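Gruver folding craft table, long-ish review

Posted in Furniture / Workroom, February 2026

Bought the Gruver to replace a door on two sawhorses. Four months of quilting, pattern cutting, one disastrous lampshade. Notes below, typed between school run and dinner so forgive the spelling.

Short version: good table. Fussy legs. Buy it if you cut fabric, skip it if you sew on it.

Getting it in the house

Comes in one flat box, heavy. Shih-chieh Tang from next door took the other end and we still scraped the stair wall. Box says two people. Believe the box. Packing was decent, cardboard corners, no foam crumbs everywhere. One leg bag had split so I spent a while feeling around for washers.

Instructions are one folded sheet. Pictures only. Step 4 shows the leg brackets the wrong way round, or at least it shows them in a way that I read the wrong way round, and so did Shih-chieh. Had to undo it all. The angled side of the bracket goes toward the middle of the table. Write that on your hand.

Tools: it comes with a hex key, soft as cheese. Use your own.

Height

Main reason I bought it. My old setup had me bent over like a question mark and my lower back was done by lunchtime. The Gruver has pins in the legs and you pick your hole. I'm tallish, I use the second from the top. Can cut a whole quilt back now without lying on the floor afterwards.

Changing the height is a pain though. All four pins, one at a time, table wobbling while you do it. Set it once and leave it. If you're sharing with someone a lot shorter you will get cross. My daughter just stands on a step.

The top

Smooth, no texture, wipes clean. Spray adhesive came off with a bit of rubbing alcohol. Chalk comes off with anything. Hot iron: don't. I put a wool mat down and it's been fine, but I did rest a glue gun on it for a minute and there's a little shiny ring now. My fault.

Cutting mats slide on it. That's my biggest gripe with the top. Bit of rubber shelf liner underneath sorts it out, but at this price I'd have liked something grippier. I square my mat up to the table edge in the morning and by the afternoon it's gone crooked again. Long cuts are the worst, you push the ruler and the whole lot goes with it.
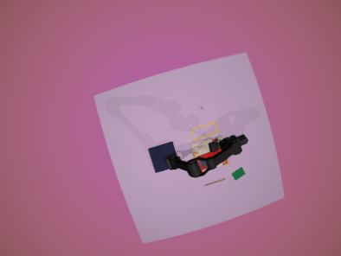
Wobble

Ok so. Front to back, solid. Side to side, not. Leaning on it with a rotary cutter is fine. Putting a sewing machine on it is not fine, at speed the whole top shivers and my pin dish walked itself off the end. Moved the machine back to the old kitchen table and haven't looked back.

Tightening the bolts helps for a week or so. Yu-ting Wan from my Tuesday group has the same table and put a crossbar between the back legs, scrap pine and four screws, and hers hardly moves. I keep meaning to do it. Would void the warrenty I expect.

Folding

Folds down to the width of a suitcase. Catches are stiff at first, mine loosened up. Mind your fingers on the left one. Lives behind the sofa when we have people over. Wheels would have been nice. There's a version with wheels apparently but it was out of stock the whole time I was looking.

Compared with the others

Tried the Jurlow at a friend's place before buying. Jurlow is steadier, no question, but it doesn't fold and the top is too low for me with no way to raise it. If you've got a room you can leave set up, get the Jurlow.

The Lastent is cheaper and feels it. Returned one last year, the hinge was bent out of the box and the replacement had the same bend. Maybe they've fixed it. Didn't fancy a third go.

Customer service

Emailed about the missing washer (never did find it). Got a reply in 2 days from a Pak-hei Wu, very polite, washers arrived in an envelope the next week. Sent four. No complaints at all.

Price

Paid $111 in the January sale for the matching shelf, which is overpriced, it's a shelf. It clips under the top and holds rulers and a few folded lengths. Knees hit it if you sit. Table itself I got with a gift card and some birthday money so I can't moan too much.

Would I buy it again

Yes, for cutting. Wouldn't buy the shelf. Would get the shelf liner on day one and do the crossbar before loading it up with stuff, which I still have to do, it's on the list for the weekend.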